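Lemlow Community Help
Home > Storage and Supplies > Fabric bins

Soft fabric storage bins will not hold their shape on open shelving

Asked December 11, 2023
3 answers - 286 views

Our office is responsible for the shared supply room at the Sandhu Learning Center. In October we replaced the old cardboard cartons with soft fabric bins, the rectangular kind with an open top. The bins were intended for craft supplies, hand towels and returned name badges.

The walls of the bins have begun to sag. When a bin is full, the sides bow outward and press against the next one on the shelf. When it is partly empty, the rim folds inward and staff must hold it open with one hand in order to put anything away. The bins were delivered folded flat and the crease lines remain visible.

We would appreciate guidance on the following. Is there an accepted method of stiffening the walls without replacing the bins? May bins of this type be washed? Is there a recommended limit on weight? The packaging gave no care instructions, and the supplier, Grarow, has not yet replied to our inquiry.

Answer 1
Marked as helpful by 5 members

Sagging of this kind is common in bins that have no board in the side panels. Please check first whether your bins have a sleeve or pocket in the lining. Some models are sold with inserts that are left in the bottom of the shipping carton and thrown out with it.

If there is no sleeve, the following procedure has served our department well.

Empty the bin completely and brush out the corners. Measure the inside of each wall, taking the height from the floor of the bin to just under the rim. Cut four panels from heavy cardboard or thin plastic sheet, each slightly shorter than the wall it will stand against. Place the two long panels first, then the short ones, so that the short panels hold the long ones upright. A fifth panel laid flat on the floor of the bin will keep the lower edges in place.

The rim should be dealt with before the panels go in. Turn the top edge outward and run a finger along the fold from corner to corner.
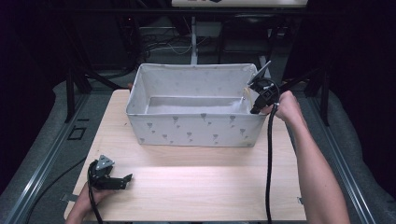
Corners require the most attention, as the fabric there tends to fold over on itself and will pull the adjoining wall down with it. Large binder clips may be placed over the rim to hold it for a day or two - they should be removed afterward, as they can leave marks on lighter fabrics.

With regard to washing, we do not put printed bins in the machine. A damp cloth and a small amount of dish soap are sufficient. Allow the bin to dry standing open and away from direct sun, and do not return the panels until the lining is fully dry.

I cannot give a weight limit for your model. We reserve fabric bins for textiles and paper goods, and keep jars, tools and bottled products in rigid containers.

Answer 2

Try Erkar shelf dividers. We have 60 of them in our stockroom and the bins no longer lean on one another. They do not help with the rim.

Answer 3

I agree with the first answer in general, but would advise against cardboard if the supply room is humid. Ours softened within one season and had to be discarded. Plastic sheet costs more and is worth the expense.

I would also suggest a steam iron on a low setting for the crease lines, with a cotton cloth between the iron and the fabric. Test the underside first. Some bins have a coated lining that should not be heated at all.

Comment from the original poster: Thank you. There is no sleeve in the lining. We will proceed with plastic panels and will move the name badges to a smaller box.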